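3.2 Spare parts and the cost of waiting

The second group of questions in our survey concerned the time that a small workshop loses when a part is missing. Earlier studies usually treat this time as a fixed value. We think this is too simple, as the answers from Woltwood and Flirside differ very much even for workshops of the same size and with the same kind of customers.

In total we sent out 3487 forms and received 241 which were complete enough to be used. A form was counted as complete when the respondent had filled in the repair log for at least one full month. Forms with only a yearly estimate were put aside, and they are not included in Table 4. The log asks for the date of the order, the date of delivery and the kind of part. It does not ask for the price, since many owners told us in the pilot that they would not give it.

We divided the parts into three classes: fasteners, seals, and parts which transmit motion. The last class includes gears, belts and couplings. It is the smallest class by number of orders but it causes most of the waiting, with a median of 52 hours between order and delivery in Flirside.

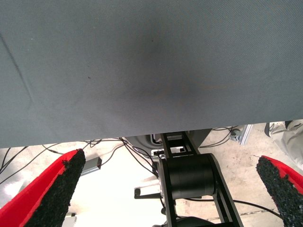
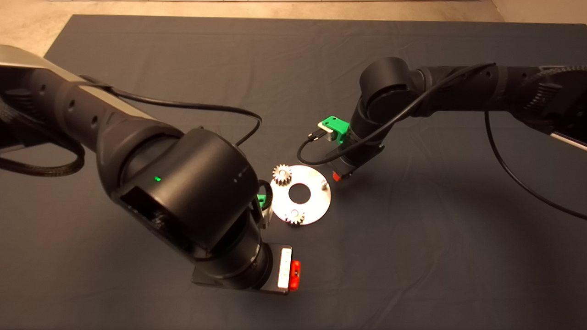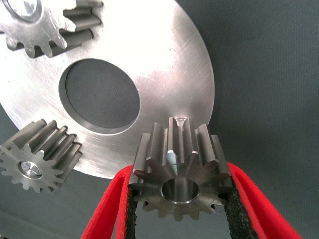 Figure 5. Small gears and a round metal plate with a central hole (second and third pictures); gray-green twill fabric (first picture).

The difference between the two towns can be explained partly by the supplier. Most workshops in Woltwood order from Storko, which keeps a local store and delivers twice a day. In Flirside the usual supplier is Nikolovski, and its store is outside the region. A workshop there must therefore decide in the morning if it will wait or send somebody by car. Several owners wrote that they always wait, even when the drive would be shorter - they do not want to leave the shop with only one person in it.

A second explanation is the habit of keeping old parts. In Woltwood this habit has become less common after 2000, when many shops moved to smaller rooms. In Flirside the rooms are larger, but the old parts are seldom sorted, and so they are not of much help when a repair is urgent. We did not expect this result, and our form has no question which could test it directly.

We must also mention the effect of the season. The logs for December show longer delays in both towns, and we therefore calculated the medians with and without this month. The order of the three classes stays the same in both cases.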